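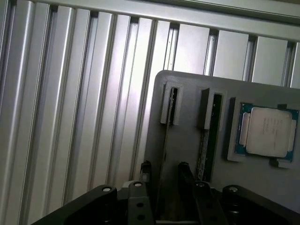

**Bench fixture and frame check — Hudora workshop, bay 62**
Inspected by: Leokadia Szewczyk
Reviewed by: Tadeusz Makowska
Period: March
Sheet no.: 2517

Power to the bay isolated and tagged before start. Mark each line P (pass), F (fail) or N/A. Comments are required for every F and optional otherwise.

## A. Extrusion frame

- [x] **A1. Uprights secure, no movement under hand load — P**
 Aluminium T-slot throughout. Pushed and pulled at mid-height and near the top beam.
- [x] **A2. Top beam fasteners at marked torque — P**
 Paint marks line up on all brackets. Wrench was the Ketel, calibration label current.
- [ ] **A3. Slots free of swarf, offcuts and loose T-nuts — F**
 Two loose T-nuts in a slot low on the left side, plus fine swarf. Vacuumed out. Do not use compressed air in this bay; it drives the swarf into the connectors.
- [x] **A4. Exposed cut ends deburred or capped — P**
 One cap replaced at floor level. Old one was split.
- [x] **A5. Frame bonded to earth — P**
 Tested at the lower bracket. Anodising scraped back at the test point only.

## B. Grey panel

- [x] **B1. Panel fixed, no rattle — P**
- [x] **B2. Edges and corner radius free of chips and burrs — P**
 Run a gloved finger along the full edge. Visual check alone has missed burrs before.
- [x] **B3. Surface clean and dry — P**
 Wiped with isopropyl. No residue on the cloth.
- [ ] **B4. Tilt matches setting sheet — F**
 The panel is meant to sit at an angle, but the setting sheet in the folder is for the old Väisänen mount and gives no figure for this one. Recorded as a fail on paperwork. T.M. to issue a new sheet.

## C. Slot holders

- [x] **C1. Holders firm on panel — P**
 Checked with cards removed. A holder that moves with a card in it will load the card edge.
- [x] **C2. Openings clear, no cracks at the corners — P**
 Use a torch. The openings are narrow and hard to judge under the ceiling lights.
- [x] **C3. Test card enters and leaves without force — P**
 Stiff for the last few millimetres in the holder nearest the left edge of the panel. Still within limits. Recheck next round.
- [ ] **C4. Position labels present and legible — F**
 Label missing from the right-hand holder. Reprint requested, job 956.

## D. Static and handling

- [x] **D1. Wrist strap and cord tested — P**
- [x] **D2. Cards held by the edges only — P**
 Observed during one changeover.
- [x] **D3. Spare cards in shielded bags — P**
 Tovum bags. Discard any with creases through the coating.
- [ ] **D4. Card left in holder at end of shift — N/A**
 Inspection was done mid-shift, 2:15 pm.

## Actions

| Item | Action | Owner | Status |
|---|---|---|---|
| A3 | Add slot vacuuming to weekly clean | L.S. | Open |
| B4 | New setting sheet for panel tilt | T.M. | Open |
| C4 | Fit reprinted label | L.S. | Waiting on print |

**Reviewer comment (T.M.):** Agree with B4 as a fail. Remove the Väisänen sheet from the folder now — do not wait for the replacement. Bay may stay in use with A3 cleared and C4 outstanding.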